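How to get toothpaste marks out of a school jumper

Dried toothpaste leaves a chalky patch that an ordinary wash often misses. Scrape off what you can with the back of a spoon, working from the edge inwards.

Turn the jumper inside out and hold the patch under a cool tap. Mix 300 ml of lukewarm water with a teaspoon of washing-up liquid, then dab it on with a clean cloth. Leave for seven minutes.
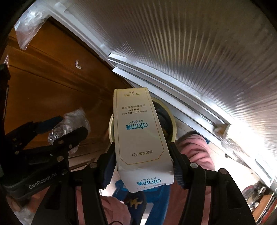
Atomy toothpaste in its tall white box.

Rinse well and check against the light. If the patch still looks cloudy, dab again - don't rub, as wool will felt. Coloured gels can leave a faint tint, and a little white vinegar in the second rinse usually shifts it.

Wash as the label says and dry flat. Keep it away from the radiator until the mark has gone.

Murdo Dalgleish
Updated 05/04/2023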